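Getting the Smell Out of Water Bottles and Flasks

If you opened a bottle in July that had been sitting closed in a cupboard since the fall, you know the smell I mean. A little bit pond, a little bit old pennies. I used to throw them out, I'm ashamed to say, until my neighbor Hermine Lehner caught me at the recycling bin and marched me back inside for a lesson.

Start with the cap, which is where most of the trouble lives. Pry out the rubber ring with a toothpick (go gently, they tear) and drop it in a cup of hot water with a squirt of dish soap. Scrub the threads with an old toothbrush while you wait, and don't skip the underside!

For a stainless steel bottle, put in 2 spoonfuls of baking soda, fill it with warm water and leave it overnight with the cap off. In the morning pour it out, go round the inside with a long brush and rinse until the water has no taste at all.

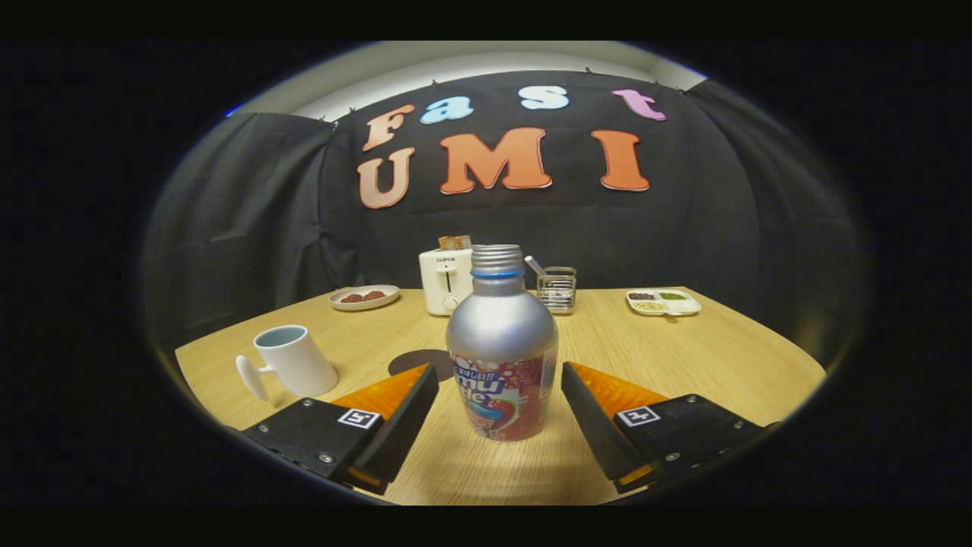

A silver aluminum bottle on a wooden table.

Aluminum needs a softer hand. Baking soda can dull the metal if it sits for hours, and so can dishwasher powder, so I stick with mild soap, warm water and a soft brush. If the smell hangs on, swish a little white vinegar mixed with plenty of water for a few minutes and rinse well. Many of these bottles have a thin lining, and once it starts to flake I'd retire the bottle to holding knitting needles or a few stems from the garden.

Drying matters more than anything, and I will repeat that to anyone who stands still long enough. Stand the bottle upside down on a rack for a good 6 hours, tipped a bit so air can get in – a chopstick under the rim does nicely – and store it open, with the cap beside it.

Florian Widmer wrote in to say he tucks a twist of paper towel inside each of his camping bottles before they go up to the attic for the winter. I've tried it for two winters now and I'm very pleased with it. Just remember to take the paper out before you fill them!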